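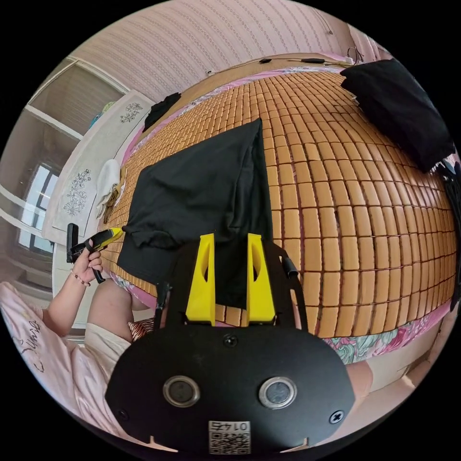

The woman who runs the guesthouse in Gekerbridge does her folding on the bed, on top of the tile mat, and has done so for 9 years. "It stays cool under your hands, and the clothes don't slide the way they do on a sheet," she told me one April morning, between sips of tea. She starts with the black things – "they all look alike, so I want them over with" – and spreads each one out flat before she decides on a fold. Socks she leaves to her husband, who has his own ideas about them.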